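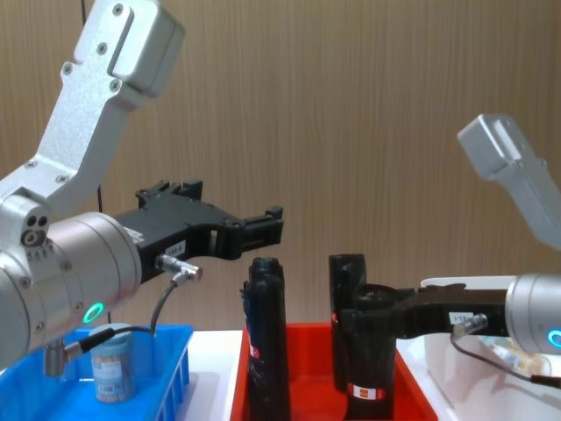 Three bins, one table: how Clellham sorts upright goods

The sorting table at the Clellham site handles tall, narrow items that do not stack well and do not lie flat without rolling. Surdu, the firm that runs the site, took over the layout in January and has changed it twice. We spoke with the site's packing supervisor, who asked to be identified by job title only, about bin choice, spacing and labels.

The table is set up for three categories. Blue is for goods that go back to general stock, red is for goods waiting on a label check, and white is for outgoing orders. The supervisor describes the color code as the least interesting part of the system.

"Any three colors would do the job," the supervisor said. "What matters is that the order of the bins never changes. Blue, red, white, left to right. If you swap two of them, the error rate goes up for a week, and it stays up after you swap them back."

The earlier layout used cardboard trays bought through Alow, a packaging wholesaler. They held their shape for a few weeks, then bowed at the long sides. A bowed side lets a tall item lean, and a leaning item takes up the space of two. The plastic replacements cost more and were ordered in one lot of 855, enough for Clellham and the sister site at Kernport. 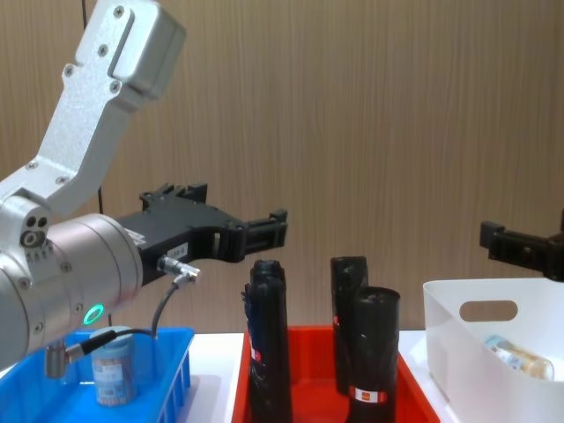 The sorting table at Clellham, with blue, red and white bins in a row.

Wall height was the main argument when the bins were chosen. A high wall supports tall goods in transit but hides the labels on them. A low wall leaves the labels readable, and the items have to stand by themselves. Surdu tested both and settled on a low wall for the table and a high one for the carts.

"On the table, nothing travels far," the supervisor said. "You want to read it and reach it. A deep bin means lifting every item clear of the rim just to see which one you have. We timed that. Over a shift of 2,000 items it is a real cost."

The items stay upright for the same reason. A cylinder on its side turns when its neighbor moves, and the label may end up underneath. Standing, it can be turned in place by the top.

"Take it high, keep it vertical, set it down flat," the supervisor said. "Most of the tipping we record happens in the last inch, when one edge of the base lands first."
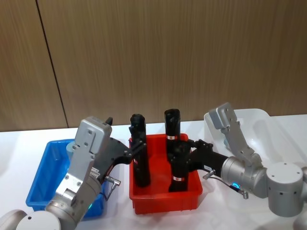

Label checks account for most of the time an item spends in red. The check covers position, legibility and agreement between bands where an item has more than one. Goods with a dark finish are quick to read when the label is light, as with the tall black cylinder toward the right of the red bin, which has one white-and-red band around its middle and another near its lower portion. Both bands have to be looked at. The lower one is the band that gets skipped, particularly when a second item stands in front of it.

For that reason the written procedure limits each red bin to 8 items. The bins will physically take more. The supervisor regards the limit as generous and would like to see it reduced for wider goods.

"The number came from Kernport, where the product is thinner," the supervisor said. "Ours has more diameter. Once the bases are touching, you can't get a grip on one without moving the next. I would write the rule as a gap between items and leave the count out of it."

The gap rule is on trial. It asks for enough clearance on both sides of an item to grasp it without touching its neighbor, and it sets no figure in inches.

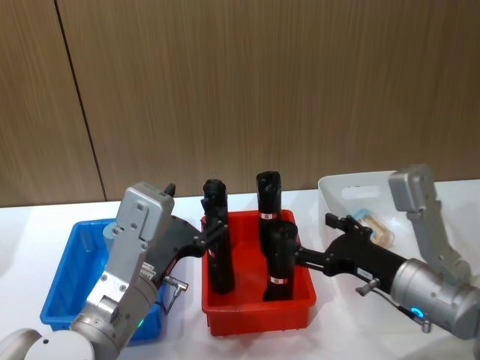 Surfaces and cleaning

The tabletop is white, and the supervisor would choose white again. Dust and label scraps show up on it at once, and dark goods stand out against it. The drawback is that the white bin does not.

"The edge of a white bin on a white table is hard to find at the end of a shift," the supervisor said. "I asked for a darker rim. The supplier's minimum for a custom color was 1,000 units, so that was the end of that."

The table is wiped down at each shift change, with all bins lifted off and the feet of the bins wiped as well. Grit under a bin scratches the surface and, more to the point, tilts the bin slightly. Bins with a cracked rim are withdrawn. A bin that rocks when pressed at one corner is also withdrawn, even when no damage can be found.

Kernport is due to receive the same layout once the gap rule has been written up. The supervisor expects the bin order to carry over without changes and the cleaning schedule to be longer, as Kernport runs two shifts where Clellham runs three.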